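Bench notebook, Dreldale room, Friday
Small boxes: sorting, lids, labels 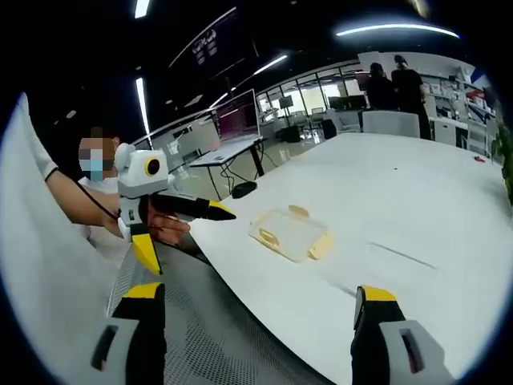

Started at 8 with the white table cleared down to what we need. The plan for the day was to settle on one box for the small hardware and stop using whatever turns up. We have at least three kinds in the drawers now and none of the lids swap.

Going with the flat clear one with the yellow tabs on the short ends. Reasons, for when Lionel asks again: it lies flat, it stacks, and you can read what's in it from the top without opening it. The Stockdale ones are deeper but you end up digging, and the hinge goes white and splits after a few months in the drawer.

Tabs. Both have to be up before the lid will lift. If only one is up the lid bows in the middle and the contents jump when it lets go. Did this twice before coffee, M3 washers both times. Open it flat on the table, never in the hand.

Closing: press the lid down in the middle first, then one tab, then the other. If you do a tab first the far side rides up and feels shut when it isn't. Shake test over a tray before it goes in the drawer.

Weights and fill. Ordered 4,000 washers and 1,000 of the short standoffs from Storance. Washers go in loose, up to the line where the wall starts to taper, no higher. The standoffs don't like being poured and bridge across the box, so lay them in by hand or use the scoop with the cut corner. One box of standoffs came out at 87 g with the lid on. Write the full weight on the label and we can check stock on the scale later without opening anything.

Labels. Tried the Trustident film labels on the lid. They stick well enough but they cover the one part you want to see through. Moved them to the long side, lower edge, text reading left to right when the tabs are at your left and right. Palesa wants part number first and size second. I had it the other way around. Changed to hers, it matches the order sheets.

Felt pen on the bare plastic does not hold. Comes off on your thumb. Don't.

Drawer layout: washers front, standoffs behind, screws by length going back. Leave one empty space per row so a box can be slid out with a finger. Filled the first row solid and had to pull the whole drawer to get anything out.

The yellow tint is fine for steel but makes brass hard to tell from zinc plate at a glance. Keep brass in its own row with a B on the label. Asked Lionel Pickering if the supplier does them untinted, he is going to look it up.

Table: keep parts off the curved end. Washers roll on it and they go straight over. Palesa suggested a strip of foam tape along that end, worth trying if there is any left from the crate job.

2:40 pm. First two rows done and labeled. Screws not started. The old mixed box is still on the shelf by the door, please don't put anything new in it.

To do
Ask Palesa Van der Merwe for the current part list, mine is from September
More side labels
Lid for the box with the cracked tab, or throw it out
Find the other scoop
Weigh one full box of washers and write it here: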